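2020-08-10

Bench power, second attempt. Notes for me, and for Kobe and Lingyun when they come asking why the drawer of adaptors has been emptied onto the windowsill.

Background, so that I don't have to explain it a third time. The small bench has been fed from a wall socket by whatever lead happened to be nearest, which since January has meant the flat brown one from the Laneck store, with a plug at one end that has been trodden on and a socket at the other that holds things in place mainly by goodwill. Kobe Hermans wrote "replace this" on it in silver pen. The silver pen has now worn off, which gives some idea of the pace at which we work.

Went through the drawer this morning. Kept anything with an intact sheath, a firm plug and an earth pin. Rejects went in the Vandenberghe crate with the blown lamps. There was one lead in there with a knot in it so tight that I suspect it of being structural. Also found: the missing 6 mm hex key, a receipt from Gellier for tape, and a biscuit. The biscuit was not logged.

Ratings. Kobe wanted everything on the bench off one strip, so I added up the plates before agreeing to anything. The strip's label allows 3000 W in total. The bench supply, the lamp and the two chargers come to 500 W with everything on at once, so that's fine by a very wide margin. The heat gun is another matter and stays on the wall, on its own, where I can glare at it. Lingyun Jiang asked whether the heat gun plus the kettle would be all right "just for tea". The kettle is 3000 W by itself. No. There is a kitchen. It has a kettle in it.

Tested the strip before use: continuity on earth at every outlet, switched off and unplugged, nothing odd. Wiggled the cord where it enters the body while watching the meter and got a steady reading, which is more than can be said for the brown lead, where the needle went for a walk. 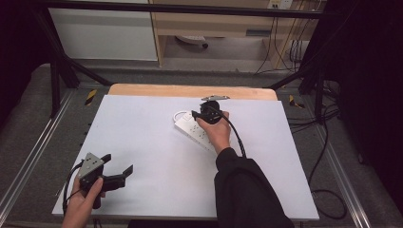 Position took longer than the electrics. My first idea was to screw the strip to the back edge of the table, which is what a tidy person would do, and which would mean every plug has to be put in by leaning over whatever is on the bench at the time. Kobe's idea was the floor, where we already keep quite enough black cable in coils. So for now it lives on top of the white board, lying at a slant a little to the right of the middle with the sockets facing up, and you can bring a plug down onto it from above without having to grope for the holes. The slant began as laziness and I am keeping it. With the strip square to the table I kept knocking the plugs with my sleeve; on the diagonal they lean out of the way.

Plug order, for anyone who cares (Lingyun does): bench supply nearest the cord, then lamp, then a gap, then the chargers. The gap is there because the chargers are the fat kind that sit on their neighbours. Please leave the gap alone. It is not a spare socket for phones -- I know what it looks like.

Slack. The strip's own cord is a bit long for the job. Coiling it up tight under load is a bad habit, so it gets one loose loop at the end and the rest runs off the back of the table. I tried Velcro, which picked up carpet fluff in under an hour and now looks like something that ought to be fed.

Things still wrong:

The strip slides if you push a stiff plug in with any conviction. Two dabs of reusable putty helped and then stopped helping. Rubber feet would do it. Jallow had a bag of them on the shelf by the door, unless Kobe has used them all on his speakers.

The labels. I wrote the plug names on masking tape in pencil, and pencil on masking tape under the bench lamp is a private joke between me and the tape. Redo in marker.

The wall socket behind the desk is hard to reach once the chair is pushed in. Not solving this. Move the chair.

Lingyun read this over my shoulder and wants it noted that she suggested the diagonal first, back when the strip arrived. I have no record of it, but then I also had no record of the biscuit.

To do: rubber feet, marker, throw out the crate before someone "rescues" the brown lead. I've cut its plug off to be safe and put the plug in my pocket. If I'm away, it's in the grey coat.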